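Household Water: Notes for Session 4
Fevier Evening Classes, Looking After an Older House
Tutor: Lamduan Rojanasak

Hello again everyone. A few of you asked for last time's talk in writing, so I've typed up my scribbles and added the bits I skipped when we ran out of time. Bring them with you, as we'll be using the table on traps again in the next session.

We got as far as the trap, the bend of pipe under every sink, bath and basin. It holds a plug of water, and that plug keeps the smell of the drain out of your kitchen. If a room you hardly use starts to pong, run the tap for a minute before you ring anyone! A trap in a spare bathroom can dry out over a warm summer, and a cupful of water puts it right.

Then there's fat. I know I go on about it. Hot fat goes down as a liquid, cools a little way along and sticks to the wall of the pipe, and everything after that sticks to the fat. Washing-up liquid only moves it further along, often to a spot you can't reach. Let it set in an old tin and put it in the bin. Wipe the roasting dish with kitchen paper too (my mother used bread, and the dog had the bread, but I can't recommend that).
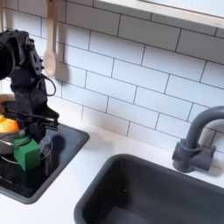
Fig. 3. Sink with a smaller basin, metal pot and tiled wall.

Double sinks catch people out. Two bowls very often share one trap, so when water comes up in the small bowl as you empty the big one, the blockage is past the point where they join. Plunging one side just pushes air up through the other. Block the second plughole with a wet cloth, get someone to hold it down hard, and then plunge. Don't forget the overflow either – that needs a cloth as well.

Sombat Kongkaew asked about pipe sizes. My own kitchen waste is an old 30 mm one that some previous owner must have had lying about, and it has been a nuisance every December for as long as I've lived there. If you're replacing a waste pipe, measure the outside of the old one and take a piece to the shop. The big pipe from the toilet is a different matter, usually 100 mm or a bit over, and I'd leave that to a plumber.

For next time: find your stopcock, turn it off, and turn it back on. If it won't budge, leave it alone and tell me. Please also read the handout on lead pipes, pages 62 onwards in the course folder. We're in room 143 again.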